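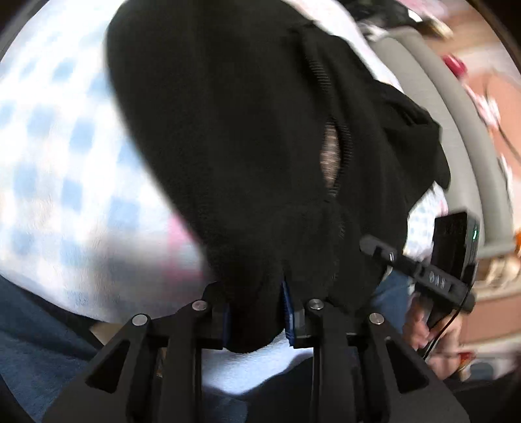

A black knit item held in the jaws of a hand-held gripper.

Corinne Kapoor has spent most of her working life around laundry. She ran the finishing floor at a commercial laundry for years before she moved to Trasau, where she now tests whether machines can do the jobs her old crew did by hand. I asked her first whether they can.

"Some of them, some of the time," she said. "If you bring me a stack of hotel towels, all the same size, I can point you to a machine that folds them faster than any person I ever hired. If you bring me one family's laundry basket, I'd still call a person."

The trouble starts with how clothes lie when they come out of a dryer. A towel has four corners and they look alike. A sweater has sleeves, a neck, maybe a pocket, and any of those can end up inside any other. Kapoor said her team at Trasau worked through a set of 400 garments in August, and most of the time went on finding out what each thing was and which end was up.

"People do that with their fingers," she said. "You grab a sweater, you give it a shake, you feel the weight drop and you know where the shoulders are. You aren't thinking about it. A machine has to be told, or it has to see it happen a great many times."

Segundo Carhuamaca works on the seeing side. He came to Trasau from Witico, a company that built packing lines, and he said the two jobs have less in common than he expected.

"A box is a box," he said. "You pick it up and it's still the same box. Pick up a knit and it's a different shape the second you touch it."

He is more hopeful than Kapoor about the next couple of years, though he would not give me a date. Grasping soft cloth is mostly in hand, he said. Letting go of it in the right place is harder, and so is deciding that a job is finished. In one run of 23 shirts, the arm folded most of them well enough and then went back and unfolded two, apparently to improve them.

"That one we fixed," Carhuamaca said. "There will be another one like it."

I asked both of them about zippers, snaps and drawstrings, which is where my own patience with laundry runs out. Kapoor laughed.

"Zippers are a two-handed job," she said. "One hand holds the top tight and the other one does the work. If the first hand is lazy, the second hand can't do anything. I used to tell new people that on their first day, and now I tell it to engineers."
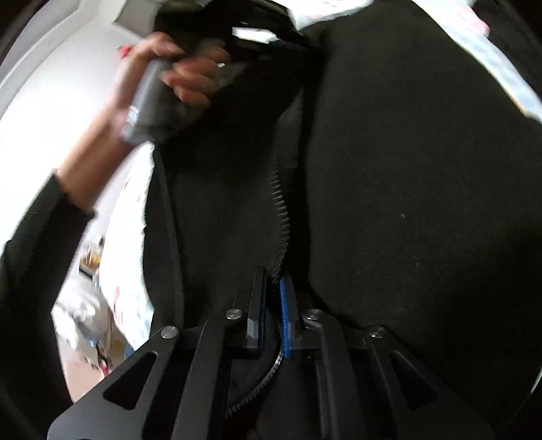 Will a machine be able to pack and close a soft bag at home any time soon?

Packing one that is already open may come fairly soon, but closing it will take longer, as the cloth has to be held tight while the zipper moves and a fold can catch at any point.

Dušan Hrnčiar looks at all this from the shop floor. He manages a repair and returns shop for Zukura, a maker of bags and outdoor clothing, and his building handles 820 returned items in a normal week. Each one gets opened, checked, emptied and closed again.

He tried an automated station last year and kept part of it. A conveyor with a scale and a label reader still does the sorting. The arm that was supposed to open the bags is gone.

"It was slow, and it was rough on the pullers," he said. "My people find a coin in a side pocket by squeezing it. The arm found nothing, because it never squeezed."

He would try again if the price came down and the supplier agreed to stay on site for the first month. His deputy, Alžběta Matoušek, would rather see the money go to better tables and light. The two of them have not settled it.

Kapoor thinks Matoušek has a point. For most small shops, she said, a good bench and a steady crew will beat an arm for now – and she expects that to hold longer in homes, where every room is different and there is usually something on the floor.

At her own house she folds by hand. Carhuamaca told me he doesn't fold at all. He hangs the shirts and puts everything else in a drawer.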